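This repo holds the equipment plan for the Sima kitchen cell: the shopping list, the budget sheets, and the simulated room we use to try things out before we spend money on them. If you're planning a small one-arm setup of your own, please borrow whatever helps. We learned a lot putting it together and we'd love for it to save you a few evenings!

# sima-kitchen-plan

## What's in the repo

| Folder | What it holds |
|---|---|
| `budget/` | Cost sheets as CSV, one per purchase round |
| `rooms/` | Simulated rooms and counter layouts |
| `quotes/` | Blank quote request forms, no supplier prices |
| `checks/` | Scripts for reach, clearance and floor space |
| `notes/` | Meeting notes and open questions |

Supplier quotes themselves stay out of the repo. Both Genell and Vostura asked us to keep their numbers private, so the budget sheets carry our own planning bands (low, likely, high).

## Why we plan in simulation first

Our first draft budget, back in February, was a single page with the arm on the top line and "misc." on the bottom. The misc. line kept growing. Mounting, guarding, a counter at the right height, spare fingers for the gripper, shipping on anything heavy - all of it was real money, and all of it depended on where the arm was going to stand.

So we built the room. Now a change to the layout is a change to a text file, and the check scripts tell us what it does to the parts list. Move the base and the cable run changes. Raise the counter and you may need a riser. It's a really fun way to work, and it makes the budget meetings much shorter.

The task we plan around is simple food handling: pick up a potato from the counter, move it, put it down, with ordinary kitchen things lying nearby. We kept a knife in the layout on purpose. A clear counter makes every gripper look good, and we wanted to compare options with something flat and awkward in the way.

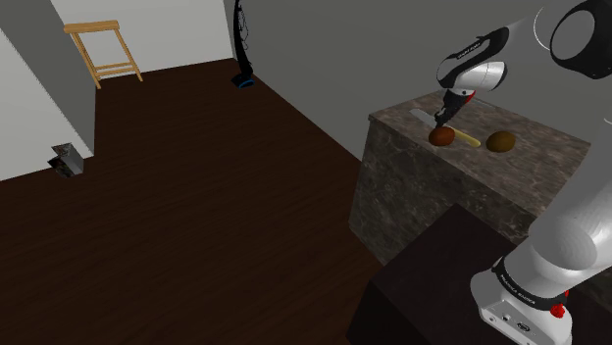 *Page last changed: Wednesday, June 17, 2020*

With the gripper straight above a potato and the knife partly underneath it, you get a good feel for how little spare room there is at the fingertips. This is the layout that moved "second set of fingers" from the wish list to round one. The marble-look counter is only a surface pattern, by the way. We haven't priced stone and don't plan to!

The rest of the room matters for the budget too. Things like a stool and an upright vacuum live in most kitchens, and we want the floor plan to leave space for them so that people can still use the room once the arm is in.

## Purchase rounds

**Round 1 - the must-haves**

- Arm and controller
- Gripper, plus one spare set of fingers
- Base stand, heavy enough to skip floor anchors
- Emergency stop within reach of the person running the cell
- Counter block

**Round 2 - once the arm has a home**

- Cameras and mounts
- Cable covers
- Workstation upgrade (check `notes/` before ordering, we may be able to reuse one)

**Round 3 - nice to have**

- Second gripper type
- Spare controller parts
- A rolling cart for test objects

Round 1 takes up 51 percent of the total at the "likely" band. We hold back 9 percent for shipping, adapters and the odd bolt that doesn't fit.

## Running the checks

```
python checks/reach.py rooms/kitchen_a.yaml
python checks/floor.py rooms/kitchen_a.yaml
python checks/cost.py budget/round1.csv --band likely
```

The cost script prints a warning if any line is missing a lead time. Please don't silence it. Lead times decide the order we buy in, and the base stand has a habit of being the slowest item on the list.

To try your own room, copy `kitchen_a.yaml`, change the wall and counter sizes, and run the same three commands.

## Known gaps

- Potatoes are rigid in the simulation and their weights are guesses.
- Contact with the knife is rough. Fine for clearance, not for grasp planning.
- No power costs yet.
- Training time is counted as 4 days per person, which may be low.
- The Fliltumden site has a narrower door than our room file shows. Measure before ordering the counter block.

## Contributing

Room files are the most useful thing you can send. Add a short note with the ceiling height, the door width and where the outlets are. For budget changes, edit one CSV at a time and say which band you're updating. Pull requests usually get a look within 5 working days.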